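Clinik – Guide de mise en service, section 4 : déclaration d'un lot de matières nucléaires
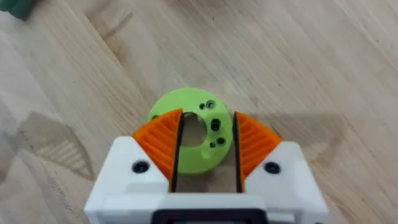
Fig. 4-1. Disque vert citron à trou central, sur un plateau en bois clair.

Dernière mise à jour : 24 avril 2019

La procédure s'applique aux installations soumises au contrôle des garanties. Le profil Déclarant doit être actif.

1. Ouvrir le menu Inventaire, puis Nouveau lot.
2. Saisir le code de la zone de bilan matière (site de Pludport : 181).
3. Indiquer la masse nette en kilogrammes, avec trois décimales (saisie type : 3,219).
4. Renseigner le numéro de chaque scellé et la date de pose.
5. Cliquer sur Contrôler. Les champs incohérents passent en rouge.
6. Valider, puis exporter le rapport vers le serveur Sfeir.

Remarque : le champ Observations est limité à 80 caractères.

Attention : un lot validé ne peut plus être supprimé. Toute correction passe par un avenant (voir section 6).

Si l'export échoue avec le code 35, vérifier le certificat du poste avant de relancer l'étape 6.

Support Lukthorpe : Aranka Gál.

Catégorie : Documentation > Non-prolifération > Garanties

Ce site utilise des cookies de mesure d'audience. Accepter | Paramétrer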